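### 4.2 Thin objects

The aggregate success rates in Section 4.1 flatter us. They average over mugs, boxes and produce, all of which have the decency to stick up from the table. We therefore report thin objects on their own, where "thin" means that less than 15 mm of the object stands above the supporting surface. Kitchen utensils make up most of this group, and most of our grief.

**Setup.** We train two policies on the Simness kitchen suite. The first, Moya, predicts a grasp pose from a single view and hands it to a motion planner. The second, Tridus, closes the loop and corrects the gripper's height during the last part of the descent. Both see the same 2000 training scenes, and both are tested on 800 held-out scenes in which at least one utensil lies flat. Textures for the table and walls are drawn at random from the same pool. This pool contains several kinds of marble, and we came to regret all of them.

**Failure types.** We sorted every failed attempt by hand into one of three bins. A *table strike* is a descent that ends with a finger in contact with the tabletop before the object is between the fingers. A *skim* is a closing motion that passes over the object without touching it. Everything else went into *other*, a bin that includes one run in which the policy picked up a utensil perfectly and then refused to let go of it until the time limit.

Moya prefers to strike the table. Its depth estimate is good enough for a mug and hopeless for a knife, and the planner follows it with complete confidence. Tridus strikes the table far less often but skims more, having learned that the safest way to avoid a collision is to grasp the air just above one. Early versions were so cautious that we briefly had the lowest collision rate of any method we tested, along with the lowest success rate.

**The effect of clutter.** We expected extra utensils to hurt mainly through collisions. The larger effect was on target choice. With two or more dark handles on a dark surface, Moya often switched targets partway through planning and aimed at a point between them, a compromise that pleased neither. Tridus commits to one target at the start of the descent and keeps it, even when it has chosen badly. Figure 6 shows a descent from the cluttered split, with a spatula to one side of the gripper and a green vegetable near the edge of the table. 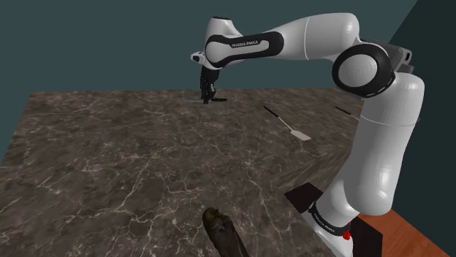 **Figure 6.** Simulated Franka Emika arm with its fingers directly above a thin, flat object on a dark marble tabletop.

### 4.3 Does more data help?

Somewhat. We added 2326 scenes generated with the Bukon layout tool, all with utensils lying flat, and retrained both policies from scratch. Table strikes by Moya fell slightly. Skims by Tridus fell more, and the improvement held when we swapped in table textures that neither policy had seen. The *other* bin did not shrink at all. We looked through it again and found the same habits in new kitchens, so the remaining experiments use the larger training set and leave that bin in the totals.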